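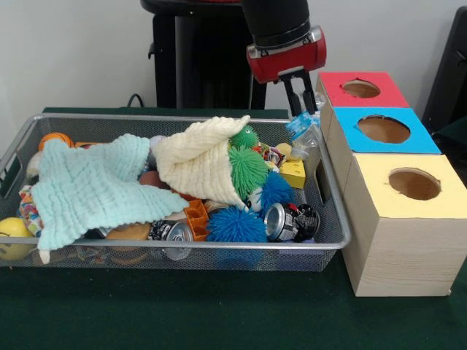

Subject: Re: [Cordero swap list] Toy bins at the December swap

Hi all,

Catching up on the list after a long shift, so forgive me if this got settled at pickup on Wednesday.

> Last time the toys were all over the place and it took us until
> 9 to clear the hall. Could we go back to having people
> drop everything off the night before? Also, does anyone
> know if Livivora will let us use the side room again?

Yes to the side room! I called Livivora at lunch and it's ours from 2 in the afternoon, same deal as last year, but they want the folding tables back against the wall when we leave. The side door sticks, so give it a good shove.

I'm less keen on the night-before drop-off. We tried it at the Zultia building two years ago and I spent my whole evening sitting in a cold hallway waiting for one bag of puzzles. What if we open the doors an hour early for drop-offs only? I could do that hour, and my teenager owes me a favor — a big one — so that's two of us.

On the money side, we have $452 left after paying for the hall, and the new tablecloths were $38, which I already covered (no rush paying me back). I'd love to spend a little on cocoa.

One more thing, baby blankets and muslins went in the first ten minutes last time, so if you've got any sitting in a closet, please bring them! Same for snow boots in any size at all. We still have a mountain of board books from the Urnent Street folks, so maybe hold off on those.

Can someone else do the flyer? Mine was terrible.

Talk soon,
your swap table person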